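Keeping Your Gaming Desk Sane During Long MMO Nights

I play a lot of Wemesstead, and after two years of raid nights my desk had turned into a swamp of cables and crumbs. So I fixed it, mostly with stuff I already owned!

Start with the keyboard. Unplug it, flip it over, tap it gently, then pull the caps (mine has 63 of them) and soak them in warm water with a drop of dish soap. Take a photo of the layout first - I didn't, and it took me ages to work out where Page Down lived.

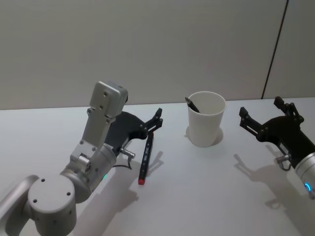

Let the caps dry overnight before they go back on. While they're off, run a dry paintbrush between the switches.

Cables next. I tie mine with strips cut from an old Velcro strap and label both ends with masking tape, so the headset never gets yanked mid-dungeon again.

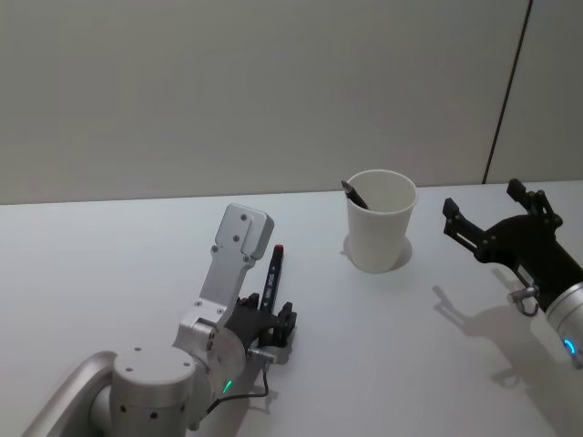
Tegan Kereama wrote in that bread bag clips make better labels than tape, and they don't go gummy when the console heats up. I've switched my power strip over and I'm sold.

Mouse pads can be hand washed too, the cloth ones anyway. Cool water, soft sponge, flat on a towel.

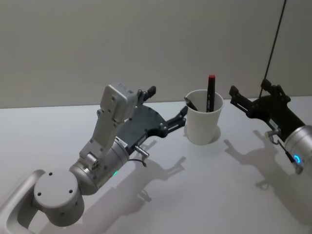
Don't put one in the dryer, the rubber curls. I do mine in September before the new season starts, then again whenever my aim gets sticky.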